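Color Consistency in Window-Light Portraits: A Comparison of Two Editing Workflows

Student project report, Digital Imaging II
Chaiwat Kaewmanee

1. Introduction

Small portrait studios that work with window light deliver sets in which the color of the light changes from one picture to the next. Clouds, wall color and the time of day all shift the white balance. A client who orders a single print will not notice. A client who orders an album will, when two pictures with different skin tones are printed on facing pages.

The project compared two ways of correcting a set. In Workflow A, each picture is corrected separately using the gray point tool. In Workflow B, a gray card is photographed at the start of each pose, one correction is computed from the card, and that correction is copied to every picture in the pose. The question was which workflow gives the smaller spread in skin color and how much editing time each one takes.

2. Material

The source material was 1,038 raw files from portrait sessions at the Valdebenito studio, recorded in May. The studio has one north window and one west window. No flash was used. Sessions ran from 9 a.m. to 4 p.m., and the pictures taken after 3 p.m. have a strong warm component from the west window.

Files with closed eyes, missed focus or clipped highlights on the face were removed first. From the remaining files, 114 were chosen for the test. They cover 46 poses, and each pose has at least two pictures. The gray card was a standard 18 percent card held at chin height, facing the camera.

All editing was done on one calibrated monitor. The monitor was set to a white point of D65 and a gamma of 2.2, and was allowed to warm up before each editing block. The room lights were off.

3. Method

Each file was opened in Fusine, the raw converter used in the course lab, with the default camera profile. Sharpening and noise reduction were left at zero. Exposure was adjusted before white balance in both workflows so that the cheek patch had the same lightness in every picture of a pose.

For Workflow A the gray point was picked from a neutral area in the picture, such as a white collar or the backdrop. If no neutral area was present, the temperature and tint sliders were set by eye. For Workflow B the correction came from the card only, with no changes by eye.

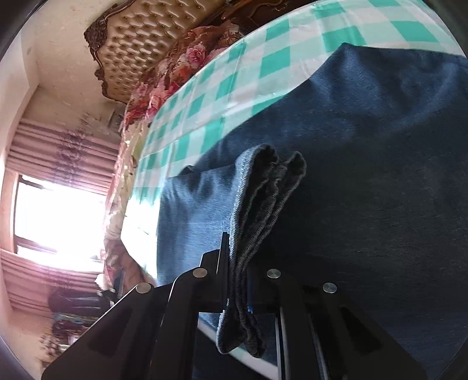 After correction, a square patch was sampled from the left cheek of each subject. The patch was averaged and converted to Lab values. The spread for a pose was defined as the largest color difference (CIE76) between any two pictures in that pose. Patches that fell on a shadow edge were moved toward the nose until the lightness was even.

Editing time was recorded with a stopwatch from the opening of the first file in a pose to the export of the last. Time spent photographing the card was not included.

4. Results

Workflow B gave the smaller spread in most poses. The difference was largest in the late afternoon pictures, where the clothing and backdrop picked up warm light and were no longer reliable as neutral references. In the morning pictures the two workflows were close, and for several poses against the gray backdrop they could not be told apart in print.

Workflow B was also faster in every pose with three or more pictures. With only two pictures the time was nearly the same, as opening the card file took as long as picking a second gray point.

In a few poses Workflow B was clearly worse. The notes for these poses show that the light changed after the card was photographed. The copied correction was then wrong for all later pictures, and they had to be marked as failures.

5. Sources of error

The same person did the editing in both workflows and knew which one was in use. Workflow A was always done first, so some of the time advantage of Workflow B may come from familiarity with the files. The cheek patch does not describe the whole face, and makeup was not controlled. Test prints were made on Vanotberg luster paper only.

6. Recommendations

The card should be photographed again whenever the subject moves closer to or farther from the window, and at fixed intervals when there are moving clouds. A mixed workflow, with the card correction followed by a visual check of the first and last picture in each pose, would probably catch most of the failures. It was not timed in this project.

The Lab values for all poses are in Appendix A. The Plasell spreadsheet used for the calculations is in the course folder.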